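[그리퍼-사용자] Re: 핑거 패드 교체, 다들 어떤 걸로 쓰시나요?
보낸 사람: 위미경
날짜: 2019-01-11
읽는 시간 7분

시트랄리 님, 그리고 목록에 계신 여러분 안녕하세요.

답장이 많이 늦었습니다. 메일은 오자마자 읽었는데, 마침 저희도 같은 문제로 씨름하던 중이라 어설프게 답을 드리느니 조금 더 써 보고 쓰자고 미뤘거든요. 그러다 보니 할 말이 자꾸 늘어나서 결국 이렇게 긴 메일이 되었습니다. 차 한 잔 옆에 두고 읽어 주시면 좋겠어요. 우선 시트랄리 님이 보내신 글을 아래에 옮겨 둡니다.

> 보낸 사람: Citlali Trujillo
>
> 안녕하세요, 늘 읽기만 하다가 처음 글을 올립니다.
> 저희는 식탁 차리기와 치우기 작업을 하고 있고, 손에 들고 쓰는 그리퍼로 시연을 모은 다음 같은 핑거를 팔에 달아 돌립니다. 지금은 Mirani 핑거에 처음부터 붙어 오는 매끈한 고무 패드를 그대로 쓰는데요, 접시나 컵은 괜찮은데 숟가락과 포크에서 자꾸 애를 먹습니다. 손잡이가 둥글면 꽉 쥐어도 물건이 패드 사이에서 빙그르르 돌아 버려요. 힘을 더 주면 이번에는 튕겨 나갑니다.
> 궁금한 점은 이렇습니다. 패드를 폼 계열로 바꾸신 분 계신가요? 바꾸셨다면 얼마나 오래 가던가요? 그리고 핑거를 더 넓게 벌어지는 것으로 바꾸는 편이 나을지, 패드만 손보면 될지도 의견 부탁드립니다. Ziddale 컨트롤러를 쓰고 있어서 그쪽 설정 이야기도 환영합니다.
> 시트랄리 드림

읽으면서 얼마나 고개를 끄덕였는지 모릅니다. 저희도 9월에 똑같은 데서 막혔어요. 그때는 매끈한 고무, Porkia에서 나온 얇은 실리콘 시트, 그리고 표면이 보송보송한 검은 패드, 이렇게를 번갈아 붙여 가며 비교했습니다. 결론부터 말씀드리면 지금은 보송한 검은 패드로 정착했고, 당분간 바꿀 생각이 없습니다. 다만 이게 모든 면에서 좋은 건 아니라서, 그 얘기를 좀 길게 드리려고 해요.
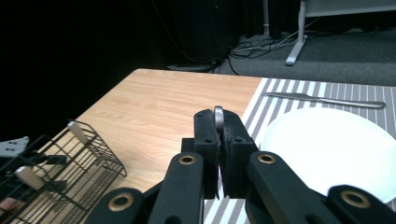
식기류에서 저희가 제일 중요하게 본 것은 쥐는 힘보다도 패드가 물건 모양을 따라 얼마나 눌려 주느냐였습니다. 매끈한 고무는 둥근 손잡이와 닿는 면이 거의 선에 가까워서, 말씀하신 대로 그 선을 축으로 물건이 돌아가 버려요. 푹신한 쪽은 닿는 면이 넓어지니까 같은 힘으로도 훨씬 얌전합니다. 사진에서처럼 은색 금속 물건의 작은 끝부분만 두 핑거 사이로 삐죽 올라오게 깊이 물리는 방식을 저희는 좋아하는데, 패드 윗부분으로만 살짝 집을 때보다 돌아가는 일이 확실히 줄었어요. 대신 깊이 물리려면 접근 각도를 잘 잡아야 하고, 접시 테두리 바로 옆에 놓인 나이프처럼 주변에 여유가 없는 물건은 한 번에 잘 안 됩니다. 이건 패드 탓이라고 하기는 어렵고, 핑거 블록 자체가 두툼해서 생기는 문제라고 보고 있습니다. 에메르송 님은 블록을 깎아 보자고 하시는데, 저는 깎았다가 나사 자리가 약해질까 봐 아직 말리고 있어요.

수명 이야기도 해야겠네요. 저희 기록으로는 보송한 패드를 72시간 쓰고 나서 처음 갈았습니다. 찢어져서 간 것은 아니었고, 한쪽 면이 눌린 채로 돌아오지 않아서 좌우 두께가 달라졌기 때문입니다. 눈으로는 잘 모르겠는데 숟가락을 쥐어 보면 금방 티가 나요. 자꾸 한쪽으로 비스듬히 서거든요. 그래서 지금은 양쪽을 꼭 같이 갈고, 남는 한 짝이 아까워도 섞어 쓰지 않습니다. 실리콘 시트는 이보다 오래 가기는 했는데 먼지가 앉으면 갑자기 미끄러워져서 닦는 일이 너무 잦았어요. 은네카 님이 하루에도 몇 번씩 알코올 솜을 들고 왔다 갔다 하시다가 결국 두 손 드셨지요. 고무는 접시 옮기기에는 지금도 제일 마음 편합니다. 혹시 접시가 주된 작업이라면 굳이 바꾸지 마세요.

붙이는 방법도 물어보실 것 같아 미리 적어 둡니다. 처음에는 양면테이프만 썼는데 손잡이를 옆으로 비트는 동작이 반복되니 아래쪽 모서리부터 들뜨더라고요. 지금은 접착제를 얇게 펴 바르고 하룻밤 눌러 둡니다. 모서리까지 욕심내서 바르면 삐져나온 것이 굳어 딱딱한 턱이 생기니, 가장자리에서 2밀리미터는 남겨 두시는 편이 좋아요. 저는 이걸 모르고 한 벌을 통째로 버렸습니다.

그리고 핑거를 더 넓게 벌어지는 것으로 바꿀지 물으셨지요. 저희도 Zelteleo 쪽 핑거를 빌려서 꽤 오래 나란히 써 봤습니다. 넓은 것이 컵이나 그릇에는 분명히 편해요. 대충 다가가도 들어가니까 시연하는 사람의 손목도 덜 아프고요. 그런데 식기만 놓고 보면 얻는 게 별로 없었습니다. 오히려 많이 벌린 상태에서 닫기 시작하면 닫히는 동안 손이 조금씩 흔들려서, 가느다란 손잡이를 옆으로 밀어 버리는 일이 늘더군요.
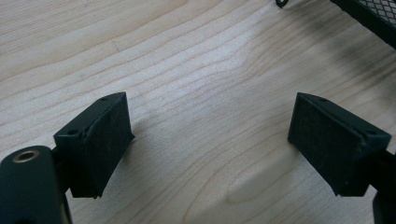
그래서 저희는 핑거는 그대로 두고, 다가가기 전에 미리 절반쯤 닫는 습관을 들이는 쪽으로 갔습니다. 부커 님이 시연하시는 분들께 이걸 일일이 옆에서 알려 드렸는데, 처음에는 다들 답답해하시더니 익숙해진 뒤에는 오히려 더 빨라지셨어요. 또 하나, 상판에 너무 바짝 대고 닫지 않는 것도 중요합니다. 패드 아래 모서리가 나무에 끌리기 시작하면 보풀이 일고 그 자리부터 닳습니다. 닿을 듯 말 듯 살짝 띄운 높이에서 닫는 감각은 말로 설명하기가 참 어려운데, 아무것도 없는 상판에서 열고 닫기만 30번 연습하고 시작하면 많이 좋아집니다. 지루해도 저는 꼭 시켜요.

Ziddale 컨트롤러 설정은 제가 자신 있게 말씀드릴 처지가 아닙니다. 저희 것은 펌웨어가 오래된 판이라 메뉴 이름부터 다를 거예요. 다만 기본값은 푹신한 패드에 비해 닫는 속도가 너무 빠르다고 느꼈습니다. 패드가 눌렸다가 밀어내면서 물건이 한 번 튀거든요. 속도를 한 단계 낮추고 쥐는 힘은 그대로 두었더니 튕겨 나가는 일이 줄었습니다. 힘부터 올리시기 전에 속도를 먼저 건드려 보시라고 권하고 싶어요. 자세한 값은 에메르송 님이 정리해 두신 표가 있으니, 허락을 받는 대로 이 목록에 올리겠습니다.

아, 카메라 이야기를 빼먹을 뻔했네요. 패드를 두꺼운 것으로 바꾸면 핑거 끝이 화면에서 차지하는 모양도 조금 달라집니다. 손에 든 쪽과 팔에 단 쪽에 서로 다른 패드를 붙여 놓고 왜 결과가 다른지 한참 헤맨 적이 있어서 드리는 말씀이에요. 바꾸실 때는 양쪽 다 같은 것으로, 가능하면 같은 날 바꾸시고 기록에도 꼭 적어 두세요.

혹시 시험해 보고 싶으시면 잘라 둔 패드가 7벌 남아 있으니 주소를 개인 메일로 보내 주세요. 우편으로 부쳐 드릴게요. 다른 분들 중에도 둥근 손잡이를 잘 잡는 패드를 찾으신 분이 계시면 꼭 좀 알려 주시고요. 특히 표면에 홈을 낸 고무를 써 보신 분의 이야기가 듣고 싶습니다. 저희는 홈 방향을 세로로 할지 가로로 할지 정하지 못해서 재료만 사 놓고 서랍에 넣어 둔 상태입니다.

날이 찬데 다들 건강 조심하세요.

위미경 드림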